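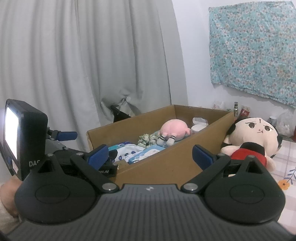
**Ladivora Methods Desk, Working Notes**

26 April 2020

The operator who agreed to talk to us has packed and unpacked a lot of cardboard boxes with a hand-held gripper, and doesn't think much of the Stanora rules for doing it.

"The first draft was two pages and I could follow it," she said. "Then somebody decided every session needed the same start position. Whose bedroom has a start position?"

The rule she means asks for the box to be square to the table edge. She works on beds, floors, whatever the home has. A soft toy face down in a box is a fair test of a grasp, in her view, and straightening it first spoils the test. The draft says to straighten it.

I asked about the target of 800 clean recordings per site. She laughed. "Clean according to who? If I miss and try again, that's thrown out. So what you keep is me on a good day."

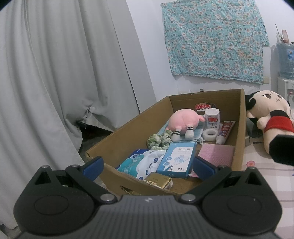
She'd rather see a rule about what goes in the box. Mixed contents, some soft, some stiff, with first-aid bits next to plush. Gebru, the group that checks the recordings, wants a written list for each one. She agrees with that part, though she doubts anyone reads the lists.

The 15-minute rest rule she calls sensible and widely ignored. "You put it in writing and then you pay by the recording. What did they expect?"

A revised version is due in May, with Redolham as the trial site. I asked if she would sign up to it. "I'll read it first. If it still says table edge, no."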